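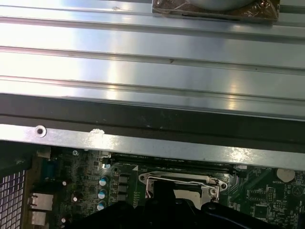

Shim arrived at our Brillberg workshop in December, on a pallet, with a manual translated by someone who disliked verbs. We repair and rebuild office computers at Ullia, 4000 of them last year, and until then every one had been opened, poked and put back together by people with sore thumbs. Now the first part of the job belongs to the arm. It goes into the case with those black fingers and down to the processor socket, past the bent-wire lever and the row of capacitors, into the part of a motherboard that most of us approach holding our breath. Shim doesn't hold its breath. It has never paid for a socket out of the tea money either.

I've worked on the bench here long enough to have seen three coffee machines off, and I was asked to put together a page on what the new arrangement is like. Management had in mind something with the word "journey" in it. You're getting this.

## What it does all day

The work comes to us from Sovberg, who collect old machines from offices and send them over in cages. A person still takes the lid off, because lids come in more varieties than biscuits and half of them have been forced back on with a knee. The case goes on the cell, the person presses the green button and steps behind the yellow line, and Shim gets on with it.

A board takes it 40 minutes on a bad day. I can beat that before lunch. I can't beat it at four in the afternoon, and I certainly can't at two in the morning, when it is still going and I am in bed.

## What we do instead

The job titles changed before the jobs did. I am now a Cell Attendant, which sounds like prison work. Most of the attending is listening. You learn the noise of a screw coming out properly and the slightly different noise of one that has decided to stay, and you're on your feet before the light goes amber.

The rest is the odd stuff: swollen batteries, boards somebody has mended with nail varnish, a case with a sandwich bag taped inside it (contents unknown, and staying that way). Shim stops dead at anything like this and asks for help. We were told this would be rare. The log had 1195 requests in it by the end of the first season.

## What went

Overtime went, and some people miss it badly. The night shift went too, and I haven't met anyone who wants that back, though two of the old hands still turn up with bags under their eyes from habit. Nobody was let go. Four of us moved over to testing, one by choice.

The radio is quieter as well. With eight on the bench there was always an argument going about what to play. There are three of us on this side now and we've settled on the cricket — Shim abstained.

## What stayed

Thumbs, mainly. Mine stopped hurting in the spring, and I'd got so used to it that I booked a doctor's appointment to ask why.

Tidiness is still our department. The arm wants every case set down within a hair of the same spot, so the floor tape has been relaid more often than the floor has been swept. There is a laminated sheet on how to place a case. It has 45 steps, and step one is "place the case".

Visitors are welcome to come and watch most mornings, from around ten. Ring the bell at the side door and stay behind the yellow line. The good biscuits are in the testing room, and they know we know.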